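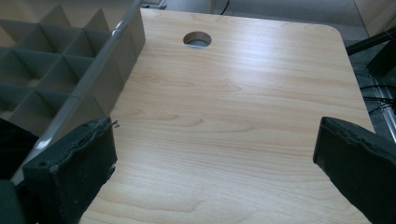
Progress report no. 2 from the Brovley robotics club, sorting project, covering the first part of your grant. Sorry this is short, we have a meet coming up and I am writing between sessions. The project is the same as in the application: students teach a robot to put small parts into the right compartment of a tray, and they write up what they learn for the younger group. We settled on the gray plastic grid organizer for the target, set at a tilt along the left side of the table. The tall thin walls between the cells make it harder than the flat tray we used in the fall – a part that comes in crooked will catch on a wall and hang there. The students wanted the harder one. Fine with me.

Where we are

Teaching runs: 965 usable so far, out of a goal of 2081 by the end of May. A little behind. We lost most of two weeks to the heating problem at Flunbridge and the students could not get in the building. Pace since then has been good and I think we make the number, but it will be close.

Every run is done by hand by a student holding the gripper, then checked by a different student before it goes in the folder. Vasylyna Levchenko set up the checking sheet and it has saved us a lot of arguing. A run gets thrown out if the part was dropped, if the hand stopped for too long, or if somebody's sleeve got in the way. We threw out more than I expected in the first batch. Much fewer now.

First test on the robot arm: done, using the first 500 runs. Mixed. It goes to the tray nicely and then lets go too early, so parts land one row short. Zlata Marchuk thinks too many of the early runs were made by the same 2 students, who both release high. She is probably right. We are now rotating who does the runs, and the next test will tell us if it helps.

Equipment

Foam on the gripper fingers is wearing, the top edges are frayed and crumpled. Still grips OK. Inna Tymoshchuk is cutting replacement pads from the sheet we bought with the first payment, so no new cost there. We would like to change both sides at the same time and note the run number, otherwise the before and after will get mixed up and the students will be chasing a problem that is just foam.

Table stays as is. We talked about a plain dark cover because the wood grain is quite strong and there is shine toward the far edge from the lights overhead. Vira Palamarchuk tried a few runs with a cloth and it bunched up under the gripper every time. Dropped that idea. She is looking at moving the table away from the lights insted.

Parts: the Zevthorpe kit arrived complete. No complaints.

Students

Attendance is steady, better than last term. Three of the newer ones had never used any of this before January and are now doing checks on their own. The write-up for the younger group is half drafted, with a section on how to hold the gripper and a section on mistakes. The mistakes section is longer and much more fun to read. I will send it when the spelling is fixed (mine too).

Judite Guerreiro has agreed to come in and talk to the group about her work in packaging lines. Date not fixed.

Money

Spending is inside the plan on everything except travel, where the bus to the Zinchenko meet went up after we booked. I would like to move the leftover from the printing line to cover it. Please confirm by email that this is allowed – the bus company wants the balance before we go. Receipts are in the shared folder, one is still missing (batteries) and I have asked the shop for a copy.

Next

– finish the rotation schedule, every student gets a turn before the second test
– new pads on, log the run number
– second test on the arm, same parts, same tray position
– draft of the write-up to you for comments
– decide with the students if we try a second size of part or leave that for next year. I lean toward leaving it, they do not

One thing you asked at the last call and I did not answer: yes, all the runs and the checking sheet can be shared with the other clubs you fund. Parents have signed for it. We just need someone to tell us were to put the files, they are too big for email.

Next report at the end of May, with the results of the second test.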